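How to send old family letters by post without damaging them

Last June my aunt in Uvholm asked me to send her the letters of my grandfather. There are 306 of them, and the oldest are so thin that you can read the other side through the paper. I had never posted something that I could not replace. I made some mistakes with the first parcel, so I write down the way I do it now.

What you need

A flat cardboard box, a little bigger than your largest letter
Acid-free tissue or plain white paper
Two pieces of stiff card, the same size as the bottom of the box
Strong tape and a soft pencil
One plastic bag that closes well

Step 1. Copy everything first

Before any letter leaves your home, scan it or take a photo in daylight. Do both sides, also when the back seems empty. My grandfather liked to write the price of potatoes on the back, and my aunt enjoys these notes more than the letters. Give each file the same number as the letter. Write the number on a separate slip of paper, never on the letter itself.

Step 2. Open the folds slowly

A letter that has been folded for sixty years wants to stay folded. Do not force it. Lay it between two sheets of clean paper with a book on top and leave it for 5 days. If it starts to tear at the fold, stop and send it folded. Please do not repair it with ordinary sticky tape. The glue turns yellow and after some years it eats the paper.

Take out metal paper clips and pins. If one is rusted to the page, leave it for a person with more experience.

Step 3. Sort in small groups

I put the letters in order of year, with a sheet of tissue between each. A thick pile slides inside the parcel and the corners get bent, so keep every pile thinner than your finger. Wash your hands and dry them well. Cotton gloves look professional, but with gloves I cannot feel the edge of the page and I tear more.

Step 4. Pack the box

Put one piece of card on the bottom, then the letters inside the closed plastic bag, then the second card. Fill the empty space at the sides with crumpled paper until nothing moves when you tilt the box. Add a page with your name, your address and a list of the contents. If the label on the outside falls off, this page is the only thing that can bring the parcel home.

A shallow box is better than a deep one. Check that the bottom is flat and that the walls are firm before you put anything of value in it.

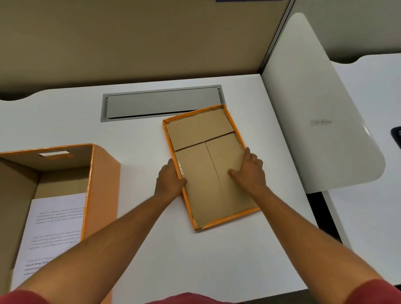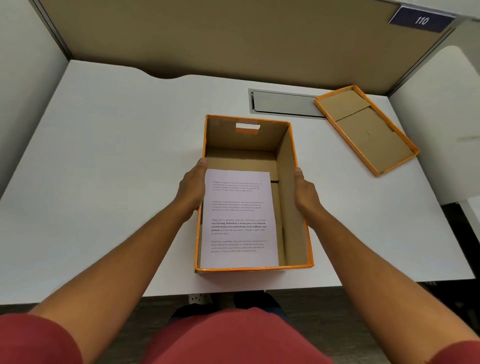

Step 5. Close and send

Tape all the open edges, not only the middle. Choose a service with tracking and signature, and ask at the counter what the insurance really covers. For old letters it is often very little. I send 2 smaller parcels on different days, so that one accident does not take the whole collection.

Comments

Rafia Ghauri
Thank you, this is useful. I would add one thing about the plastic bag. If the letters are even a little damp when you close it, the moisture stays inside with them. I leave mine in a dry room overnight before I pack, and I open the bag on the day the parcel arrives. Also, my mother's letters were written in fountain pen, and the ink marked the tissue, so I change the sheets once a year.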